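Home » Kitchen » How to Keep Fruit From Spoiling Too Fast

How to Keep Fruit From Spoiling Too Fast

Most fruit goes bad early for one of two reasons: it was stored next to the wrong neighbor, or it was washed too soon. Both are easy to fix.

Step 1: Sort it when you get home
Take everything out of the bags and check for soft spots. Bruised pieces go in a bowl to be eaten first. At the Holtstead market I usually buy for a full week, so this takes me 7 minutes.

Step 2: Separate the gas makers
Apples, bananas and ripe pears give off ethylene, a gas that speeds up ripening. Keep them away from berries, kiwis and leafy greens. Use separate containers, and leave some space between them.

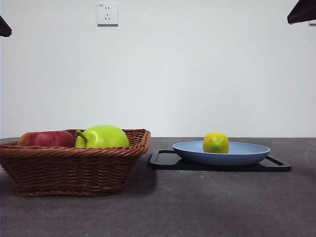 Apples in a wicker basket.

Step 3: Decide what goes in the fridge
Berries, grapes and cherries go in right away. Peaches, plums and avocados stay out until they give a little when pressed, then move to the fridge. Bananas stay out. Apples you plan to eat this week can sit on the counter – the rest will last much longer in the crisper drawer.

Step 4: Wash right before eating
Water left on the skin helps mold grow. If you have already washed a batch, dry it well with a clean towel before putting it away.

Step 5: Check every couple of days
Remove anything moldy and wipe out the container. In June, when my kitchen is warm by noon, I check every morning.

Filed under: Storage, Produce
12 comments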